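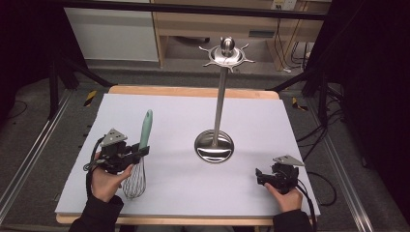 Whisk with the mint green handle, utensil stand still bare.

Feb 3, 2025

Utensil stand, continued. Marion wants the hanging-tool question settled before we order for the demo kitchen, so the stand got the table and the white foam board again. I have now spent more of my working life with this stand than with some relatives.

Whisk first. The hole near the tip of the handle is small and the hooks are short, so the thing has to be brought in nearly straight and then lowered. Come in at a slant and the handle knocks the pole. Kumiko's suggestion is to turn the stand until a hook faces you and only then pick up the whisk. I had been doing it in the other order for most of the morning and calling it technique.

Notes on the stand itself:
- Base is wide and polished and shows every fingerprint. Wipe before each session. Cloth is in the Vurnia box, under the ladles.
- Knob on top is fine for turning it, less fine for carrying it. Carry by the pole.
- With one heavy tool on it the whole thing leans a little in my opinion. Marion says it's the table. We will check the table.

The Lullico catalog lists a different stand with longer hooks. Price is 116, against 194 for the Maruyama one, and the Maruyama has a drip tray I can't imagine anyone washing. Asked for one Lullico on loan.

To do: ladle, slotted spoon, then the whisk again from the far side. Find out who took the good tape.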